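Neelam Nigam
19/09/2022

1/ I want to write a small thread on how I make my desk ready for work, because two people from my office asked me after our last call. It is not an expert guide. I only did it many times and made many mistakes.

2/ In April I moved to a smaller flat, and my desk became half of what I had before. The old one was long and ugly and it forgave everything. A small table forgives nothing. One mug, one notebook, one charger, and you are already working on your knees.

3/ So my first rule is that the table starts bare in the morning. I lift everything off and put it on the bed. Then I wipe the wood with a damp cloth, and after that with a dry one. I do not use spray. I used a lemon spray from Ondis for one year and it left a dull film which caught all the dust.

4/ The second thing is where you sit and what you reach for. I sat down for one day with a paper next to me and made a mark each time I took something in my hand. Phone: very often. Pen: often. Stapler: never! The stapler lives in the kitchen drawer now, together with the tape.

5/ What I take often must have a fixed place, and the place must be easy to hit without looking. This sounds strict but it is very relaxing. My father had the same habit with his glasses — always the left corner of the radio.

6/ About stands and holders. I was against them for a long time. I thought, why buy an object to put another object in? But a flat thing lying on a table takes much more space than the same thing leaning in a holder. Also you do not put your papers on top of it and then search for it.

7/ Please do not buy a heavy set with matching parts. I paid 3000 rupees for one from Jadham, with a tray, a pen box and a thing for business cards. I do not have business cards. My cousin has the set now and she is happy with it.

8/ One simple stand is enough. Look at the base before you look at the color. If the base is narrow, it will walk on the table each time you touch it. Try it in the shop with your own things, and if the seller looks at you strangely, let him look.

9/ Putting things back, the order I follow:

Stand first, a little left of the middle. The thing goes down into the cup at a slant, with the flat face up.

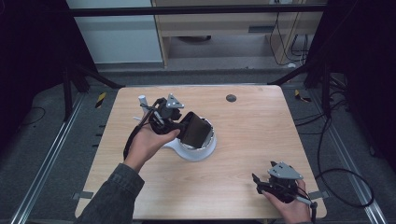 Lamp second, at the back. Its wire goes behind the table and not across it.

Notebook third, closed. If I leave it open I start to read yesterday's list and I lose my morning.

Water last, on the floor side, never near the papers. I learned this with a tax form.

10/ A word on tables with a round hole for wires. I like them, but please do not push every wire you own through it. I keep mine for the lamp only. The phone wire I take away when the phone is full.

11/ If your floor has carpet, check that the table does not rock. I folded a piece of card from a Sivow shoe box and put it under one leg. It cost nothing and it is still there.

12/ Somebody asked if I do this really every day. No. On bad days I only do the wiping and the stand, and I leave the rest on the bed until lunch. Then I need the bed for my nap, so I must finish it anyway.

13/ Next time I will write on the drawer under my printer. I need to open it first, and I am a little afraid.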